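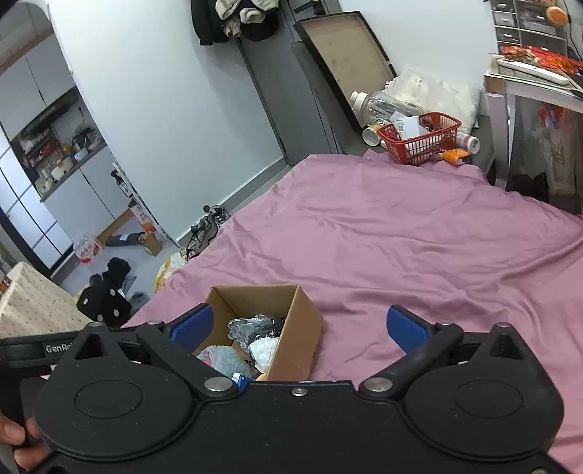 Abb. 7.1 Ein offener Karton auf dem Bett, darin Textilien; weiter hinten ein roter Korb mit Papieren.

Kapitel 7
Das Bett als Arbeitsfläche: Sortieren und Packen im kleinen Zimmer

Wer schon einmal aus einem einzigen Zimmer ausgezogen ist, kennt vermutlich den Augenblick, in dem man sich umsieht und keine freie Fläche mehr findet, auf der man auch nur eine Tasse abstellen könnte. Der Schreibtisch ist belegt, auf dem Boden stehen die ersten Kisten, und so wandert eben alles dorthin, wo noch Platz ist: auf das Bett. In vielen älteren Ratgebern wird davon abgeraten, manchmal mit erstaunlicher Strenge. Wir möchten Sie in diesem Kapitel gern vom Gegenteil überzeugen, jedenfalls für Räume, in denen das Bett nun einmal das größte Möbelstück ist -- und das sind in der Ausbildung und im Studium doch die allermeisten!

In den vorangegangenen Kapiteln ging es um ganze Wohnungen, um Keller und Dachböden, um Lagerlisten und die Beschriftung von Umzugsgut. Nun wird es enger und, wenn man so will, auch persönlicher. Ein Zimmer, in dem jemand schläft, arbeitet, isst und seine Kleidung aufbewahrt, lässt sich nicht nach Räumen packen, weil es ja nur den einen gibt. Man braucht also eine andere Ordnung, und die muss meistens während der Arbeit entstehen, zwischen Kopfkissen und Karton.

Sehen Sie sich Abbildung 7.1 noch einmal in Ruhe an. Im Karton liegen ein dunkelgraues und schwarzes Stück Stoff, ein weißes Tuch und etwas Flauschiges in Hellgrau, alles weich und alles zerknüllt. Am Kopfende dagegen hat sich Verschiedenes versammelt, darunter Papiere im Korb und eine liegende Kunststoffflasche auf dem Kissen. Für uns ist das eine sehr brauchbare Ausgangslage, denn sie enthält bereits die Frage, um die sich dieses Kapitel dreht: Was darf zusammen in eine Kiste, und was wartet besser noch ein wenig?

7.1 Weiches zuerst?

Mared Wynne, deren Kursunterlagen aus Hurkthorpe wir für dieses Lehrbuch dankbar benutzt haben, beginnt stets mit den Textilien. Sie nennt den ersten Karton den »Fillero«, ein Wort, das in ihren Kursen irgendwann aufkam und sich bis heute gehalten hat. Gemeint ist eine Kiste, in der zunächst alles Weiche gesammelt wird, gefaltet oder ungefaltet, und aus der man sich später bedient, wenn zwischen Büchern, Dosen und Tassen Hohlräume auszupolstern sind. Der Fillero bleibt deshalb bis zuletzt offen. Wer ihn am Vormittag schon zuklebt, schneidet ihn am Nachmittag mit ziemlicher Sicherheit wieder auf (wir sprechen da aus eigener Erfahrung).

Stücke, die man am Umzugstag noch tragen möchte, gehören nicht hinein. Hängende Kleidung lässt man ohnehin am besten dort, wo sie ist, und nimmt sie erst ganz am Schluss herunter. Sie braucht am Haken kaum Platz, auf dem Bett hingegen sehr viel.

7.2 Papiere und Flaschen

Papiere vertragen sich schlecht mit allem, was auslaufen kann. Das klingt so selbstverständlich, dass man es beinahe nicht hinschreiben möchte, und doch stehen Flaschen und Unterlagen beim Packen oft dicht beieinander, einfach weil beides zu den letzten Dingen gehört, die man aus der Hand legt. Ein Korb ist für Papiere als Zwischenstation durchaus in Ordnung. Flaschen stellt man aufrecht in ein eigenes Gefäß, prüft die Deckel und hält sie von der Matratze fern, deren Oberfläche bei jeder Bewegung nachgibt.

7.3 Große, flache Stücke

Bilderrahmen werden gern hinter dem Bett an die Wand gelehnt, und dort stehen sie fürs Erste auch recht gut. Sie kommen zuletzt an die Reihe, zwischen zwei Lagen Stoff aus dem Fillero. Wie man sie für längere Transporte sichert, behandelt Kapitel 9 am Beispiel der Familie Khattak.

Wichtige Begriffe in diesem Kapitel
Fillero, Zwischenstation, Restfläche, Griffkiste

Zur Vorbereitung
Nehmen Sie sich an einem Samstag 25 Minuten Zeit und einen einzigen leeren Karton. Legen Sie hinein, was in Ihrem Zimmer weich ist und in den nächsten 3 Tagen nicht gebraucht wird. Notieren Sie anschließend, welche Gegenstände Sie in der Hand hatten und wieder weggelegt haben, und bringen Sie die Liste zur nächsten Sitzung mit. Wir arbeiten in Abschnitt 7.4 damit weiter.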